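**Friday, workshop notebook, road money again**

Went back to the Prillville ring road claim after lunch. The province says it spent its own money resurfacing a national road and wants it back. Fine in principle. I still don't believe the total.

What we have on paper:

- the agreement letter, signed by the province only
- Prorkov's invoices, 96 of them
- a completion certificate for the northern section, nothing for the southern
- the ministry's reply from January, which says "noted" and commits to nothing

Alina Filip entered all the invoices and gets 2,447 line items. I checked 80 against the scans. Her typing is good. The invoices are another matter: the same drainage work at Anghel bridge turns up under two numbers with the wording shuffled. Might be two stages. I'd like to see a site diary before I call it that.

Hauwa Chukwu thinks the ministry will pay whatever the assembly votes for, and that our sums won't change a thing. She may be right, but the assembly paper quotes a cost per kilometre with no length given, and I don't see how anyone votes on that. Asked her to find out which length they used. The map in the annex and the contract differ, and the contract has been amended by hand.

Lemeo (the supervising engineers) sent their summary at 4.15. It's mostly adjectives. "Substantially complete" appears on every page and isn't defined on any of them. Wrote back asking for measured quantities by section. Expect a phone call instead. 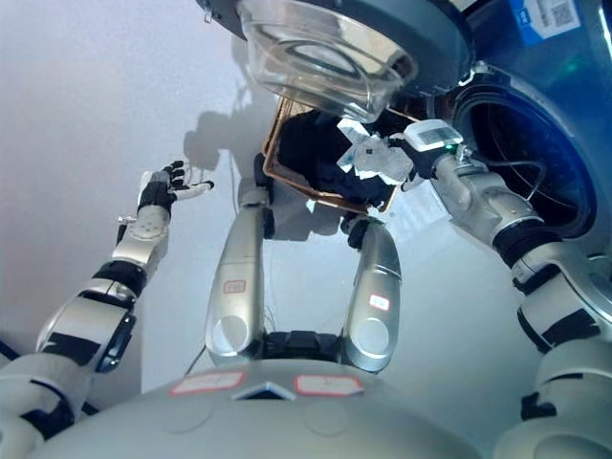 Interest is the part I trust least. The province has added it from the date of each invoice, though a good many were paid late and a few show no payment date at all. If it's owed, it should run from when the money left the account. Alina to redo the column on that footing, blanks left blank, no guessing.

To do:

- bank statements for the unpaid-looking ones
- pull the 500 series invoices, numbering jumps there
- ask the ministry who countersigns, by name
- don't circulate the total until Anghel bridge is settled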